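4.2 Rating edge wear on shared equipment

The second part of the study dealt with wear. Shared workshops rarely keep a usage log, and the ones that do fill it in unevenly. At the Brornstead site the log had entries for most of the winter and then stopped in May. We therefore needed a measure of use that could be read from the objects themselves, by a rater who had not been present when they were used.

Earlier work on handled objects has mostly looked at flat contact areas, such as grips and tabletops. Our pilot visits suggested that edges were easier to rate. A flat area dulls slowly and evenly, and two raters looking at it under different lamps will often disagree. An edge tends to lose its surface in small spots, and the spots stand out when the object is dark. Maksymiv and El Fassi rated the same 17 objects at Julterholm on separate visits. They differed on 8 of them when scoring flat areas and on 2 when scoring edges.
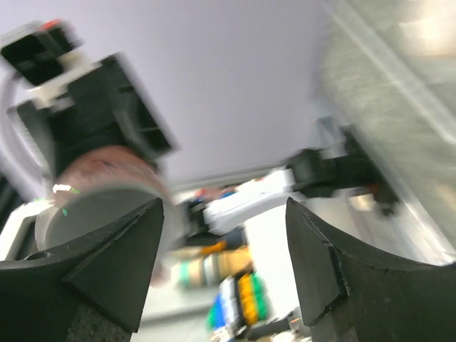
Edge wear was scored on a four-step scale: none, light, moderate and heavy. "Light" meant marks that could be seen only at close range. "Moderate" meant separate marks that could be seen without searching, with the edge still keeping its line. "Heavy" was kept for edges whose shape had changed. Raters were told to score the worst single edge on an object and to ignore the rest. The pointed dark part on the right in Figure 2 has small pale scuffs and chips along its ridge and was scored moderate. Its curved upper edge was not scored. Anything blurred in a figure was left out of the rating, so the cluttered workspace behind that part adds nothing to the wear score.

Color caused more trouble than we expected. On light-colored objects a scuff may be no paler than the surface next to it, and raters at Simby missed marks that could be felt with a fingertip. We considered adding a touch test but dropped it, as it could not be applied to photographs. Light-colored objects were instead rated under a lamp held low to one side. This slowed the work — one visit ran past closing time and had to be finished the following Friday — but it brought the scores closer together.

The scale has a further limit. It measures damage, and damage depends on handling as well as on how often an object is used. A part dropped once on a concrete floor can score higher than one used daily with care. Rattanakul raised this point during the pilot, and we have no full answer to it. We asked members at each site which objects had been dropped or repaired, and we removed those objects from the comparison in Section 5. Members' memories were short and the list is almost certainly incomplete. Scores for single objects should be read with this in mind; the site averages are less affected.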